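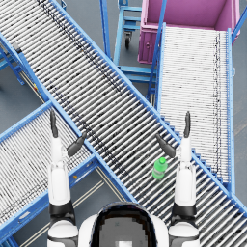 Simulator view, Line Two, Flesodham. Sorting trial in progress, green bottle on the main conveyor.

REPORT ON THE HESITATION AT LINE TWO

Submitted to the Office of Process Review by Cillian Scanlon, Examiner, Second Grade

1. The Examiner was directed in January to look into a delay in the planning software known as Brevik, then under evaluation for the bottle sorting hall at Flesodham. The direction was given by telephone and confirmed by a memorandum, which is attached. The Examiner was allotted a desk, a login and a key to the east stairs.

2. The hall at Flesodham had not yet been built. All trials were therefore held in the simulator, where the conveyors, the pink bin and the two-armed machine had been laid out according to the drawings. The Office will recall that the drawings were revised after the Fitzgerald contract ended. The simulator follows the revised set.

3. The task given to Brevik was a plain one. A bottle would be placed on the rollers. The software was to find it, choose an arm, plan a path, close the gripper and carry the bottle to the bin. The time allowed between finding the bottle and moving the arm was 80 milliseconds. In 932 of the trials on record the software met this limit with time to spare.

4. In the remaining 148 it did not. The perception record showed the bottle found and named correctly. The planning record showed a valid path for the right arm, and often a second valid path for the left. Both grippers were open. No command was then issued for a period that was never less than four seconds and, in one case, lasted until the night operator closed the session and went home.

5. The Examiner first took the view that the two arms were in dispute over which should act. This is a known fault in systems of the kind. The tie-breaking rule was inspected and found to be sound. It was replaced with a simpler rule that always favored the right arm. The delays went on as before.

6. The Examiner next asked whether the bottles were to blame. The clear ones and the brown ones were cleared without incident. Every delay on record had occurred with the green bottle, a small model with a bright green cap. It had been added to the object library under the Fitzgerald contract and carried no notes.

7. The developers of Brevik, the firm of Demov, were asked to comment. They replied that the planner had no access to color. It received a shape, a position and a measure of confidence, and nothing more. They were courteous on this point and sent a diagram. The Examiner accepts that the diagram is correct.

8. At this stage the Examiner began to attend the trials in person. It is easy to read a log and believe one has seen the thing it describes. At the desk by the east stairs, with the lamp off, the Examiner watched the two arms reach out over the rollers and stop, one on each side of the bottle. The Examiner wishes to record that the impression given was of care. This word has no standing in the Office's schedule of faults, and it is used here for want of a listed one.

9. The cost function was then opened for review. This is the part of the planner that assigns a price to every possible action and selects the cheapest. In a delayed trial, the price of lifting the bottle was low, as it should be. The price of waiting was lower. Each time the planner ran, it found that waiting one further cycle would cost slightly less than acting in the present one, and so it waited, and ran again.

10. The source of this lower price was a single term, entered by hand. It took effect only when the object had the exact height and width of the green bottle. It had been carried over from the old Fitzgerald code when Demov took on the work. Beside it was a comment of one line, which the Examiner reproduces in full: "let her look at it first."

11. The author of the comment had left no initials. The Fitzgerald staff list, so far as it survives, gives job titles only. A letter sent to the last known address was returned. The Examiner asked the night operator whether any visitor had ever been shown the trials. The operator remembered a child's chair by the second monitor, which had been there when he started and which he had moved to the store room – he could not say in what year.

12. The Examiner went down to the store room at 6 p.m. and found the chair.

13. On the facts, the remedy is simple. The term should be deleted. A test build without it was run for 100 trials with the green bottle, and every one was finished inside the limit. The bottle was found, lifted and placed in the bin, and the arms went back to their rest position. There is no technical reason to keep the term, and the Office's rules on unexplained code are clear.

14. The Examiner recommends deletion before the hall at Flesodham is opened.

15. The Examiner further requests that one copy of the present build be kept in the simulator, unaltered, under the ordinary terms for archive material. Storage will be charged to the Examiner's own allowance. The chair has been returned to its place by the second monitor, and the inventory has been amended to show this.

Signed,
C. Scanlon

Attached: memorandum of direction; diagram supplied by Demov; inventory, store room, page two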